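Parallel-jaw gripper (two-finger gripper)

From the Farnosia robot hand pages. Last edited 2023-09-28.

A parallel-jaw gripper is a robot hand with two fingers that slide toward each other and stay facing the same way the whole time. It's the plainest hand you can put on an arm, and I've spent more hours with it than with any other kind, so this entry leans on what I've seen on my own bench (I'll flag the places where other people disagree with me, because they do!).

How it works

One motor, usually, drives both fingers through a rack, a belt or a screw. Close command, fingers come in. Open command, fingers go out. The good ones also report how wide they are and how hard the motor is pushing, and if you're shopping I'd look for that before anything else, even before grip strength. A hand that can tell you it closed on nothing will save you a lot of confused staring at log files.

Fingers

The fingers are nearly always separate parts that bolt on, and people swap them constantly. Metal ones hold their shape and are great for machined parts. Softer or printed ones forgive a sloppy approach, which matters a lot when the arm is being steered by a person or by a learned controller that's off by a few millimeters. I went through three sets in June alone.

Pockets cut into a finger change how it bends, and you can push that pretty far. Deep pockets near the tip give you a finger that folds around a mug handle but goes limp on anything heavy. Yasaman Bagheri, who wrote the first version of this entry, likes a stiff tip and a softer root. I like it the other way around, and we've never settled it.
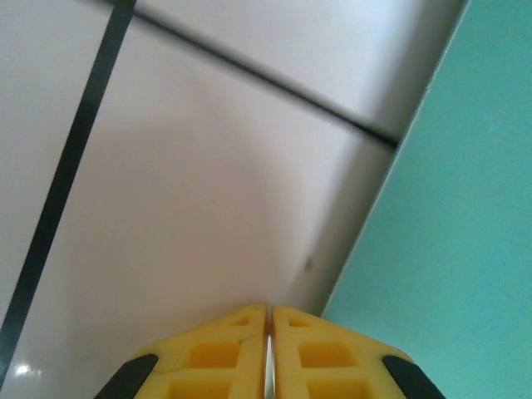
Rubber is the other big variable. A strip of it on the gripping face can do more for you than a stronger motor, at least on smooth things like glazed cups and bottle caps. It also picks up dust, so wipe it down before you compare anything, or you'll end up testing the dust.

Wrist cameras

A small camera at the wrist has become the usual partner for this kind of hand. The trade is simple enough: mount it close and you get lovely detail at the tips but lose sight of everything else, mount it high and the fingers shrink to a corner of the picture. Shiny surfaces are a pain either way. Tile throws glare back at the lens, and auto exposure will happily wash out half the view to save the other half — lock the exposure if your camera lets you.

Comparing two of them

The Mimach and the Rotach are the two hands I get asked about most. I ran both on the same arm with the Karam controller, 10 tries per object, 8 objects. The Mimach closes faster and feels snappier when you're driving it by hand. The Rotach is slower but its width reading is steadier, and I trusted it more with thin things like cards and spoons. On the sponge they were a wash. I dropped the egg with both.

Swap the fingers between them and most of the difference goes away, by the way, so please write down which fingers you used when you add results here.

Known problems

Fingers drift out of line after a hard bump, and you'll see it as a gap at one side when they're closed. Loosen the bolts, close the hand gently on a flat spacer, tighten again. Cable strain at the wrist is the other one to watch, especially with a camera lead running alongside.

See also: suction gripper, three-finger hand, wrist camera calibration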